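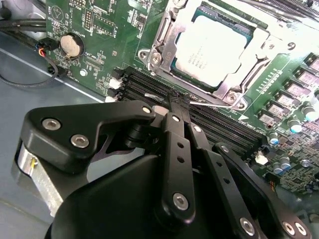
From: Pauline Horrocks
To: refurb-planning list
Date: 31 October 2022
Subject: Re: Second arm for the strip-down bench

Rawiri Tapsell wrote:

> Hi all. Following the August meeting I'd like us to put
> a second arm into next year's equipment budget. Leltura
> have quoted for the same arm and gripper as we have now,
> and Cirnen would do the table and fixture plates. My sums
> say that if both arms work on desktop boards we clear
> 70 machines a week between them, and the whole lot pays
> for itself in 2 years. The quote runs out soon, so could
> people say yes or no by the end of the week?
>
> Rawiri

Rawiri,

No from me, for now. I'm not against the arm. I'm against buying another on the strength of the sums you sent round.

Start with the 70. Where does it come from? We have 329 towers on the racks at Hutel and they are nothing like each other. The memory slots run one way on this board and another way on the next, the processor sits behind a metal bracket with a lever that wants a finger under it, and there is always a cable across the bit you need to reach. I can find no page in your spreadsheet that allows for that. You have taken the time for one job on one model and multiplied it up.

Then there's the list of things the quote leaves out. Spare fingertips. Someone's time to draw a new fixture plate whenever a different case turns up. The bench itself takes more floor than you think once a full tower is lying on its side with the plate next to it.
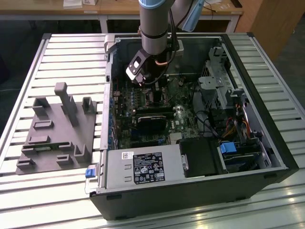

The strip-down bench, with the arm over an open tower and the fixture plate to the left.

Look at how much of that table is spoken for by one case and one plate. Your drawing for the second bench has two cases side by side and room for a person to stand and sort. I'd like to see that laid out in masking tape on the floor before we order any metal.

I also don't see a line for support after the first year. Leltura's salesman was very free with the word "included" on the phone, and the written quote doesn't use it once. Figueiredo at least put their yearly charge in black and white, even if we all winced at it.

What I would say yes to:

- a log kept for 6 weeks on the arm we've got, with every stop written down and who cleared it
- a price from Figueiredo for the same kit, support included, so we have two to compare
- moving the second arm to the reserve list, with the money held until we've read the log

If the quote runs out, let it. They'll write us another one. I've yet to meet a supplier who wouldn't.

Could you also send the spreadsheet with the formulas left in? The copy I got only has the totals.

Pauline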